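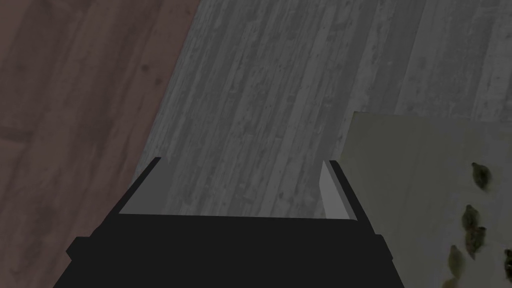 Figure 1. Two-fingered gripper, open, in simulation.

4.2 Effect of the wide front splitter

The splitter gave us the most exciting result of the whole study. With the standard bumper, the Stastero coupé was already a tidy car in fast bends, but the nose went light above 200 km/h and the driver had to wait before turning in. Fitting the Zurside splitter and the matching side skirts changed that at once. Front downforce rose by 17 per cent over the baseline, and the balance moved forward far enough for us to take 9 mm out of the rear wing's packing.

Drag went up too, of course, but by much less than we had feared. Most of the cost came from the wider arches – the Bhat kit has very square trailing edges – and a small radius there won a good part of it back.

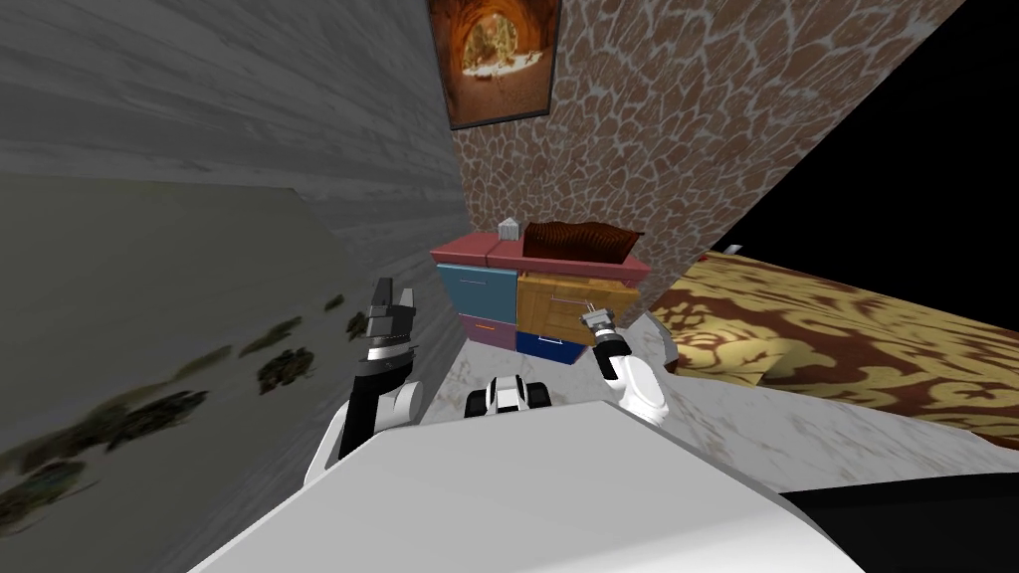

Brosus

We then ran the full kit on track in July, for 30 laps on one set of tyres. Wear across the front axle was wonderfully even, and the lap times stayed close together right to the end of the run. The rear was less settled over kerbs, where the skirts touched the ground and the airflow under the floor broke up for a moment. Stiffer rear springs cured most of this, though they made the car harder work in slow corners.

Ride height matters more with this kit than with any other we have tried. Section 4.3 takes that up, starting with the front axle.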